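MEDIA RELEASE
June

Stisitz team at Lellstead teaches two-armed robots to mind their paperwork

Lellstead — Anyone who has tried to square up a few loose pages on a clipboard while holding a cup of tea will know it is really a job for two hands, and researchers in the Stisitz group at Lellstead have spent the better part of a year finding out just how much of a job it is for two robot arms.

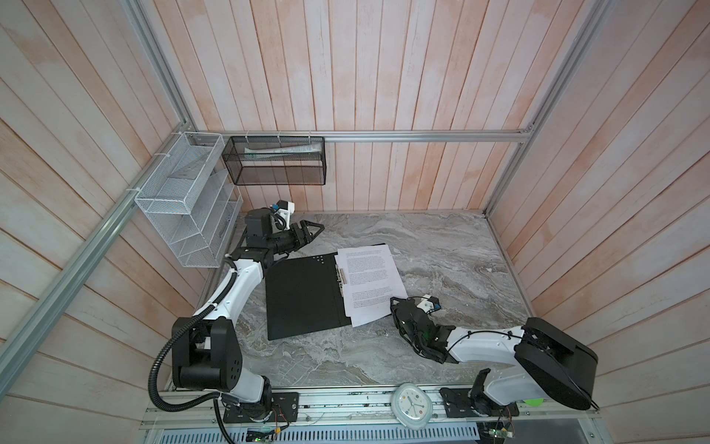
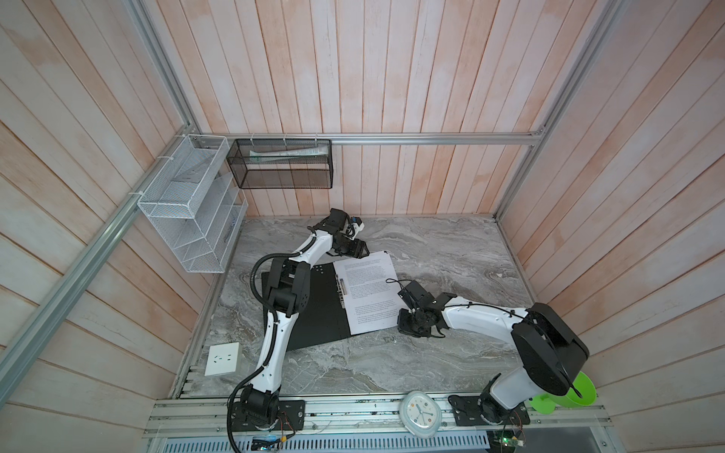 Two-armed workstation with clipboard and printed text, Stisitz group, Lellstead.

The group is pleased to share the first results from Narkance, a training method that lets a pair of arms learn from people guiding them through everyday desk tasks, and then practise the awkward moments over and over — the moment a page slides, say, or the moment one gripper has to wait politely for the other.

In the study, Narkance was trained on 300 guided demonstrations of paper handling and then tried on clipboards and pages it had not met before. Of 134 attempts to straighten a page under its clip, the arms finished 61 without any help from a person. The group's earlier method, given the same demonstrations and the same number of attempts, managed 4.

"Paper is a wonderful, maddening thing to work with," said Noémie Huet, who leads the project. "It bends, it catches, it goes its own way when you breathe on it, and we all learned to cope with that as little kids without giving it a second thought. Fewer than half the attempts came good, and I'd be the first to say so, but we were absolutely delighted with where we got to from where we started!"

Much of the improvement comes from how the method divides its attention. Earlier systems planned for both arms at every instant, while Narkance learns which arm should lead and which should steady, and lets them swap roles partway through a task. Els Postma, who designed that part of the program, said the idea came from watching her colleagues fill out forms at the front counter.

"You favour one hand, then the other, and you never notice the changeover," she said. "We wanted the arms to have a bit of that same give and take."

The work was supported by the Verhoeven fellowship program. The group will move on to envelopes and ring binders next, and plans to release its demonstrations and training code to other labs once the written paper has been through review.

Media enquiries: Stisitz group office, Lellstead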